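3. Colagem das ripas do casco e preparação para o acabamento

3.1 Material e seleção das ripas

O modelo em estudo reproduz, à escala 1:12, a lancha de recreio Kosness, cujos planos originais foram redesenhados por Peter Beneš a partir de um levantamento do casco em doca seca. As ripas do revestimento exterior foram cortadas em cedro e em nogueira, com secção de 1,5 por 5 mm. Do lote inicial aproveitaram-se 229 ripas. As restantes foram rejeitadas por apresentarem fio torcido, nós ou variação de espessura superior a 0,1 mm, medida com paquímetro nas duas extremidades e a meio.

As ripas aceites foram separadas por tonalidade antes de qualquer corte. O cedro escurece de forma desigual quando recebe resina, e diferenças quase impercetíveis na madeira crua tornam-se evidentes depois da primeira demão. Para antecipar esse efeito, passou-se um pano com álcool em cada ripa e comparou-se a cor enquanto a superfície estava húmida. As peças mais claras ficaram reservadas para os costados e as mais escuras para o fundo.

3.2 Sequência de colagem

A colagem começou pela linha do convés e avançou em direção à quilha, alternando bombordo e estibordo a cada três ripas. Um ensaio anterior, em que um dos bordos foi revestido por inteiro antes do outro, produziu uma torção mensurável na roda de proa - o esqueleto, ainda sem rigidez própria, cedeu à tensão acumulada das ripas. Com a alternância, o desvio medido no topo da roda de proa manteve-se abaixo do que o nosso gabarito permite ler.

Utilizou-se cola branca de secagem lenta nas juntas entre ripas e cola de contacto apenas nos pontos de fixação às balizas. Na zona da proa, onde a curvatura é mais acentuada, as ripas foram previamente mergulhadas em água morna e deixadas a secar presas a um molde. Matúš Štefanec, responsável por esta fase, optou por não usar pregos. Os furos teriam de ser tapados mais tarde e a massa de enchimento fica visível sob verniz transparente. A pressão foi assegurada por elásticos e por molas de plástico, retirados ao fim de doze horas. 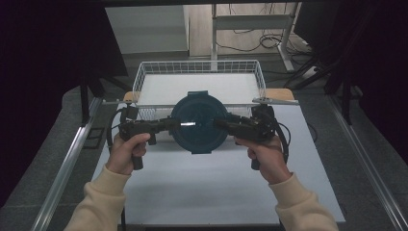
Figura 3. Tampa redonda segura na horizontal por duas pinças manuais.

A impregnação com resina epóxi foi feita depois de uma lixagem completa do casco com grão 120 e 180, sempre no sentido das ripas. A resina Arero, misturada em pequenas porções, foi espalhada com espátula flexível e o excesso retirado com um rolo de espuma. O casco foi apoiado num berço com dois pontos de contacto em lados opostos da borda, de modo a ficar nivelado e com o fundo acessível; o princípio é o mesmo da tampa na Figura 3, presa pelo rebordo e mantida na horizontal acima da mesa. Um apoio único a meio foi testado e abandonado, pois o casco oscilava a cada passagem do rolo e a resina acumulava-se junto ao espelho de popa.

Aplicaram-se três demãos no exterior e uma no interior. Entre demãos, a superfície foi lavada com água e esfregão fino para remover a película gordurosa que a resina deixa ao curar. Quando essa lavagem foi omitida, numa amostra de controlo, a demão seguinte formou pequenas crateras que só desapareceram com lixagem até à madeira.

3.3 Lixagem final e verificação das formas

Para a lixagem final recorreu-se a tacos de cortiça de comprimento crescente. Os tacos curtos seguem as irregularidades e acabam por acentuá-las. Os compridos apoiam-se nos pontos altos e reduzem-nos progressivamente. A sequência de grãos foi 240, 400, 800 e 2000, esta última com água e uma gota de detergente. As formas foram verificadas com cérceas de contraplacado em cada baliza, encostadas ao casco contra uma fonte de luz.

Os maiores desvios surgiram no encolamento de popa, a estibordo, onde duas ripas tinham sido desbastadas em excesso. A correção fez-se com resina espessada com pó de cedro, recolhido da própria lixagem. Vista a um metro, a reparação confunde-se com a junta vizinha, embora continue percetível em luz rasante. O casco foi então pesado e guardado sobre o berço durante todo o mês de fevereiro, antes da aplicação do verniz Hamann, tratada na secção 4.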